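Ticket 2969 — Hot water dies after 10 minutes, comes back when it feels like it
Status: Open (again)
Product: Brernar under-sink instant heater, installed at the Nonby flat
Priority: Low, according to the form. I did not fill in that part of the form.

Entry 1
Shower starts hot. At the 10 minute mark it goes cold with no warning, and the panel shows 623. The manual lists codes up to 600 and then has a page of warranty terms in Finnish. Turned it off and on. Hot again, for another 10 minutes.

Entry 2
Reply from Wodidum support: please turn the unit off and on. Explained that I had. Was asked to do it again and leave it off for 30 minutes this time. Had a cup of tea. Unit came back with 623 on the panel before I'd even opened a tap, so at least we've ruled out the tap.

Entry 3
Cleaned the inlet filter. It had a fair bit of grit in it, the colour of weak coffee. Water pressure in the kitchen is now excellent. Water temperature in the kitchen is now also 623.

Support says the code "may relate to flow or may relate to temperature". It's a water heater. I'm not sure what else was on offer.

Entry 4
Tried the following, in this order:
Cold feed fully open, hot tap half open: cut out.
Cold feed half open, hot tap fully open: cut out, slower.
Eco mode off: cut out, but the little leaf went away.
Thermostat down two notches: lasted the whole shower, at a temperature I'd describe as municipal pool.
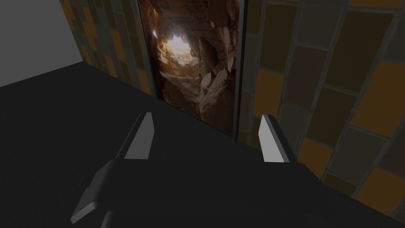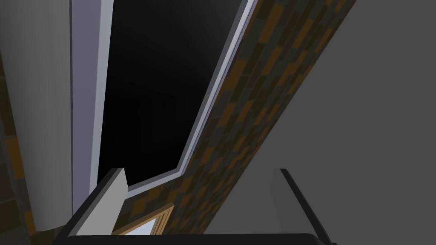
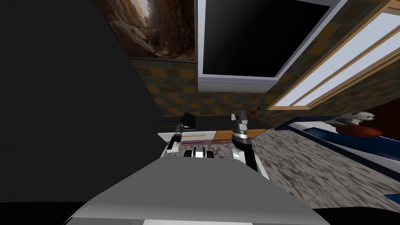

Last modified: June, 4:10 pm

Entry 5
The notches were the useful bit. Rang the Granström helpline, who apparently make the sensor that goes inside the Brernar, and got a bloke who knew what 623 was straight off. Outlet sensor reading high. The heater thinks it's cooking itself and shuts down to be safe. He asked if the sensor clip was seated on the pipe or on the bracket beside the pipe. I said I'd look.

It was on the bracket.

Entry 6
Power off at the board, cover off (four screws, one of them a different size for reasons of its own), clip moved across to the copper. Cover back on. Three screws.

Ran the hot tap for 30 minutes into a bucket, then several more buckets. The garden has never been so well looked after. No code, no cut-out, thermostat back up where it was.

Entry 7
Wodidum closed the ticket as "resolved by restart".

Entry 8
Reopened it. The heater is fine. I'd like the manual corrected, because the install diagram shows the clip on the bracket, and whoever fitted ours had clearly followed it to the letter. Have also asked for a replacement screw.

Entry 9
Auto-reply received. They recommend turning the unit off and on.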